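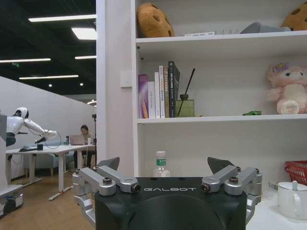
Kanini Kombo

OK so my right arm tried to punch a bookshelf today and I've had enough coffee now to write it up. Thread, because a couple of you run the same kind of setup and I'd really like you to go check yours tonight.

(By "my" arm I mean the robot's. Mine is fine. Everyone is fine!)

Background for new people: we're teaching a two-armed robot to tidy a shelf and the desk built into it. Books, pens, a mug, lots of stuffed animals. The project is called Asach, and I do the boring half of it, meaning I write the code that sits between the planner and the motors.

We were doing pick and place on the desk. The right arm was reaching for a small bottle, came in too low, and felt more force than it's allowed to feel. It faulted and stopped dead. Lovely. That part works and I'm proud of it.

So I did what I've done a hundred times. Hit the e-stop to be safe, moved the arm back by hand so I could look at the fingertips, saw nothing weird, twisted the e-stop out, cleared the fault on the screen.

And the arm WENT. No ramp, no little warning wiggle, just gone, straight back down and across toward where it had been trying to get to when it faulted. The side of the forearm clipped a shelf on the way and that tripped the force limit a second time, thank goodness.

My hand had been on that forearm maybe 3 seconds earlier. I keep coming back to that.

I'd like to say I calmly reached for the log. I stood there and said a word, and then I sat on the floor for a bit.

Then the log, all 2000 lines of it, most of it the same heartbeat message over and over (note to self, turn that down).

What happened, as far as I can piece it together: when the arm faults, the motor side stops listening, but the last target it was given stays in memory. The planner upstream thinks it's paused and doesn't send anything new. So the old target just sits there.

Then I move the arm by hand. Big gap now between where the arm is and where the old target says it should be. Clear the fault, the motor side wakes up, sees the gap and closes it as fast as it's allowed to.

And "as fast as it's allowed to" is the other half of the story. We have a speed limit for the task, a nice slow one, but it lives in the planner. The planner was paused. So the only limit left was the one down in the motor settings, and that one was roughly 8 times higher. I set it in May when we were tuning and I never put it back. That's on me.

I checked whether the other arm does it too. Cleared the desk side of people, padded everything, long stick to push the arm out of place instead of my hand. Yep. Same thing. So it isn't a flaky cable or a bad encoder, it's the design, and it's been like that the whole time!

Why we never saw it before: normally I don't move the arm after a fault. If it hasn't moved, the gap is tiny and you get a bit of a twitch when you clear it. I'd noticed the twitch. I'd even gotten kind of fond of the twitch. Ugh.

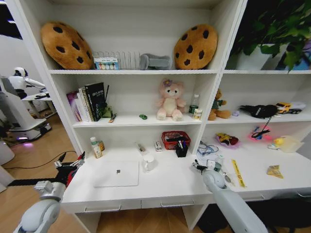 Both arms at the desk, second robot way in the back.

You can see how much stuff there is within reach. That's great for training and not so great when an arm decides to travel by itself, because it doesn't plan around anything in that mode. It has no idea there are shelves. It only knows joint angles.

Fixes so far, all in as of this evening:

On any fault, the stored target gets thrown away. When the motors wake up, the first thing they do is read where the arm is right now and call THAT the target. So clearing a fault means holding still.

If the first new command from the planner is more than 6 degrees off from the real position on any joint, it's refused and I get a loud red message. I had it tighter at first but it kept refusing perfectly good commands and I was getting annoyed, and annoyed me clicks through things.

Motor speed limit is back down where it should be, and it now gets checked at startup. If somebody (me) leaves it high, the arms won't enable.

Releasing the e-stop and clearing the fault used to be one smooth motion for me, twist and click. Now the clear button stays gray until the e-stop is out and you've pressed a separate "hands off" button on the other side of the station. You physically can't have a hand on the arm and press it. Well, you could if you had very long arms.

Tested it a bunch with the stick. Shove the arm somewhere silly, clear, and it just sits there like a good arm. I have never been so happy to watch something not move.

What I haven't fixed: a fault while the gripper is holding something. Right now the fingers keep their grip through the fault, which I think is right for a mug and wrong for somebody's finger. If you've solved this, please tell me how. I have opinions but no confidence in them.

Also the logging. The message I needed said "target resumed" and it was marked as info. INFO. It's a warning now.

A few people have asked already, so: yes, the Fundis logger is the one we use, and no, it didn't cause any of this, it wrote down exactly what I told it to.

How to check yours: get everybody back, turn your limits way down, fault the arm on purpose, push it out of place with something that isn't you, then clear. If it moves at all, go find out where your old target is being kept.

I'm writing a proper report for the rest of the Sullport group tomorrow, with plots. I'll link it under this one if I'm allowed to share it.

Going home. Leaving the arms powered off and the e-stop pushed in, with a sticky note on it that says ASK KANINI.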